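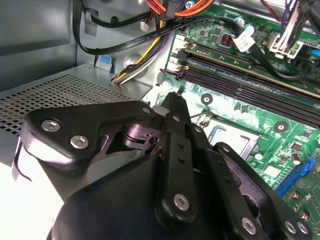 FOR IMMEDIATE RELEASE

Kestham, Thursday, October 9, 2025

**Kestham bench repairers doubt that "too old" means what offices are told it means**

Cosell, the desktop repair workshop in Kestham, will open its bench to the public in November and strip down office computers that have been written off. The workshop wants people to see what is inside them before they pay for new ones. It makes no promise that every machine can be saved, and it asks visitors to be wary of anyone who does.

The open bench follows a year in which the workshop took in 518 desktop PCs from local offices and schools. Most came with a note saying they had reached the end of their life. Marlina Saragih, who runs the bench, has stopped reading the notes.

"End of life according to whom?" she said. "We get a case with a sticker on it saying dead, and the sticker is the only test anyone has done. Some of them are dead. I'd like to know that from a meter, and I don't think that's asking much." 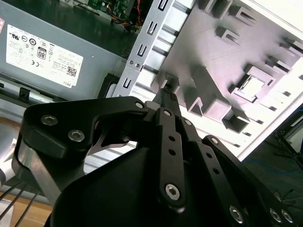
Power supplies are where the workshop expects most of the arguments. They are often blamed first and swapped first, and Cosell is not convinced that the people doing the blaming have measured anything. Visitors will be shown how to read the label on the unit before they order another. On a Dell supply of the sort that comes across the bench, the small print shares its space with a CE mark, a little "80" efficiency logo and a square QR code, and most owners have never had the lid off to look at any of it. The efficiency logo will get some time to itself. Saragih's view is that a logo tells you how a design did when it was tested, and says very little about a unit that has spent years under a desk full of dust.

Visitors will not be opening the power supplies themselves. They stay shut, and anyone who turns up with a screwdriver and a theory will be asked to put both away.

The rest of the day covers memory, drives, cables and the processor. Fikri Ong, who teaches the processor session, said he was tired of hearing that old thermal paste explains every slow computer.

"People read it somewhere and off comes the cooler," he said. "Then they've got bent parts and a computer that is exactly as slow as it was. Sometimes the paste is the trouble. Check the temperatures first, then we can talk."

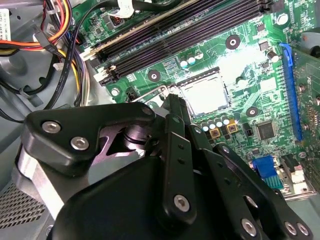 Ong will show how a cooler comes off and goes back on, and how to leave the processor alone while doing it. His advice on the socket is short: if you don't have a reason to lift the lever, don't lift it. He will also go over memory, where he thinks a good many "faulty" modules were never pushed fully home. He has no figures for this and would welcome some.

Cosell is just as doubtful about a few claims made for its own trade. It will not be telling visitors how much carbon they have saved, having seen several calculators give several answers for the same desktop. Nor will it say that a repaired machine is as good as a new one. Faizal Ngau, who handles bookings, put it in plainer terms.

"It's as good as it was," he said. "For letters, spreadsheets and the post, that may be plenty. If you're editing films, go and buy something."

**Details for visitors**

- The open bench runs on Saturdays throughout November, from ten until four.
- There are 36 places each day. Booking is needed.
- Bring one desktop PC at most. Laptops and screens can't be looked at.
- Copy your files before you come. Cosell accepts no blame for lost data.
- Entry is free. Parts are charged at cost.

**About Cosell**

Cosell repairs and resells desktop computers from a workshop in Kestham. It is independent and has no deal with any maker of computers or parts.

**Press contact**

Rohani Siregar, Cosell, Kestham. Reporters may attend any session and are welcome to bring a computer they have been told is finished.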